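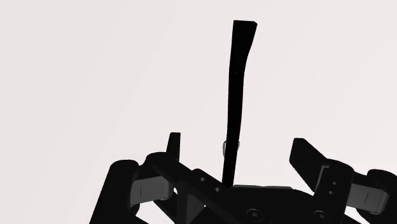
Gestwood Robotics Club - Gripper Safety Checklist, Simulation and Bench
Team: Bovomgate
Checked by: Osvaldo Russo
Reviewed by: Ataahua Pirihi (team adviser)
Date: 16 February 2022

Fill in every line. Write OK, FIX or N/A, then a comment if there is one. A line marked FIX stays open until the adviser initials it.

PART A - SIMULATION

A1. Gripper opens and closes over its full range with no links passing through each other.
OK. Ran it slow, then at normal speed.

A2. Fingertip travel limits are set in the model file and match the bench gripper.
FIX. The model lets the fingers open 4 mm wider than the real one. Osvaldo to change the limit before the next bench run.

A3. Collision shapes are on for both fingertips and the central body.
OK. They were off on the right fingertip last time, left over from the Bomau branch. Please don't merge from that branch again.

A4. Closing force is capped.
OK. Cap is 40 percent. Leave it there, even if the part slips.

A5. Stop command halts the arm in the middle of a move.
OK. Tried it on the way down and on the way up.

A6. Start pose is clear of the table and the part.
OK.

PART B - BENCH, POWER OFF

B1. Power supply unplugged and the plug in sight of the person working.
OK.

B2. All link screws snug.
FIX. One on the right side turned by hand. Tightened it, but it needs thread lock. We are out. AP has ordered more.

B3. Links move freely by hand, no grinding.
OK. A bit stiff near fully closed, same as in August.

B4. Cables tied back from the joints.
OK. Redid the tie nearest the wrist - it was rubbing.

B5. Fingertip pads not torn or peeling.
OK.

PART C - BENCH, POWER ON

C1. Safety glasses on everyone inside the tape line.
FIX. Only two pairs in the drawer that aren't scratched. Run was held to two students inside the line.

C2. Emergency stop pressed and reset before the first move.
OK.

C3. One person on the stop button and doing nothing else.
OK. Whoever has the button does not also run the laptop. We had to repeat this during the session.

C4. Hair tied, sleeves up, no lanyards.
OK after a reminder.

C5. First move made at low speed with no part in the gripper.
OK.

ADVISER COMMENTS

A2 has to be closed before anyone tunes the grasp, or the numbers won't carry over to the bench. B2 and C1 are on me. The rest is fine for practice but I want a full clean sheet before we take the arm to the Cárdenas meet. - AP

Related items
Battery Charging and Storage Checklist
Pit Area Rules for the Cárdenas Meet
Bench Sign-Out Sheet
How to Report a Pinch or Cut

This site uses cookies to remember your login. By continuing to use the site you accept our cookie policy.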